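About Garnano

Garnano makes and restores round dining and meeting tables. The workshop opened with one bench and a second-hand bandsaw, and now ships up to 229 tables a year to homes, cafés and offices. Tops are cut, edged and finished on site. Bases come in from Khumalo, our metalwork supplier, and are fitted before dispatch.

Our standard top is round, in a light honey colour, with a smooth surface and a rounded edge. It is sold as the Rindance. The edge profile is sanded by hand in four grits and sealed in the same pass as the face, so the colour carries over the rim.
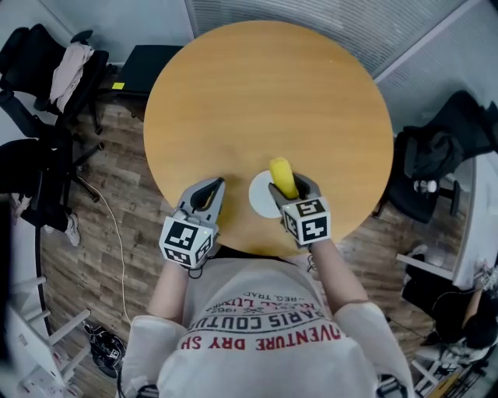 Chia-jung Tsai wrote to us in June that her Rindance seats five without anyone getting a table leg, and that she would still like it offered in a darker stain. A darker stain is under test. It will be listed once it has passed 800 wipe cycles on the same panel.

Finishing is run by Danang Mandagi and Valter Salgado. Each top cures for 35 hours on a flat rack before it is handled, and is then checked under a low side light for dust, swirl marks and thin spots. Tops that fail are sanded back and recoated – they are not sold as seconds.
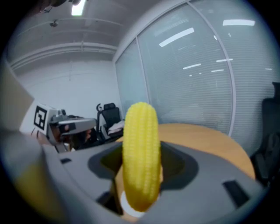 Care is simple. Wipe with a damp cloth, dry along the grain and keep solvents off the surface. The grain on these tops is faint and fine, and abrasive pads will dull it. Food such as a cob of corn belongs on a plate, as butter and salt left on the finish overnight can mark it. Small marks can be treated with Cutomon oil, applied thinly and buffed after 20 minutes.

Repairs are booked through Vasco Prata at the front office, from 8 a.m. Please have the number stamped under the top ready when you call.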